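Counting cycles fairly when an operator works beside the arm

Posted in: Shop floor and automation

Halvorsen

We run a training bench at our Pritby site where staff learn to supervise a gripper arm before they move to the kitting line. The bench uses toy stock on a gridded cloth: steamer basket and lid, play fruit, foam cubes, a storage case. Two people per shift used to kit by hand. One now supervises and the other has gone to inspection.

Bench views, two at the wrist and one from head height: 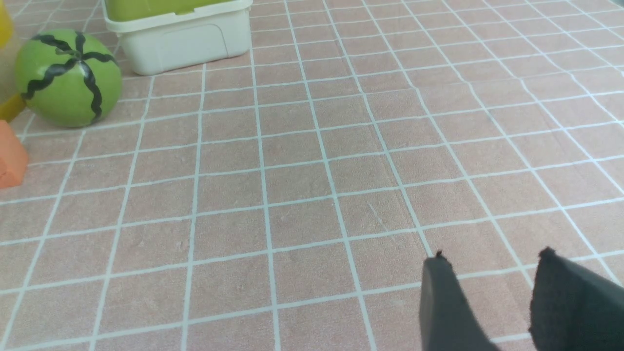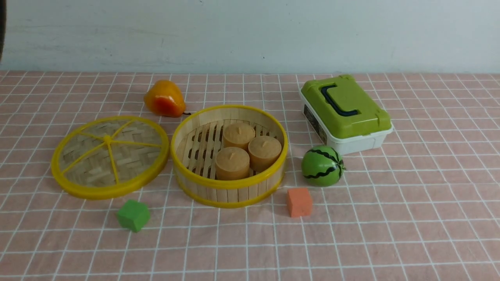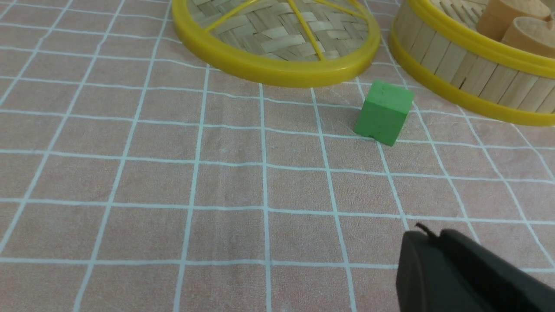
My problem is the log. It holds 3,266 cycles for September, of which 1,149 are marked "assisted". Management reads that column as operator error. An assist can mean anything from a stop button to nudging a cube back on to the grid. How do other sites record this without it turning into a score against the supervisor?

Sverre Forsberg

Split the field. We use 4 codes: stop, reposition, regrasp, reset. Each is logged against the station and the item, with no operator ID. Names go in the shift rota only, and the two files are not joined. Soft and round items had most of our regrasps, which pointed to finger pad wear and grip force settings. Agree the codes with the staff before you switch over, and leave the old column out of the monthly report until you have comparable data.

Also check the pay grade. Supervising was graded below hand kitting at Adden until it was challenged.

Curnix

just turn the column off, we did

Peter Bartoš

Turning it off loses your maintenance data. I would add a free text box to Sverre's codes. Ours gets filled in perhaps once a shift, but it is where the lighting fault was first reported.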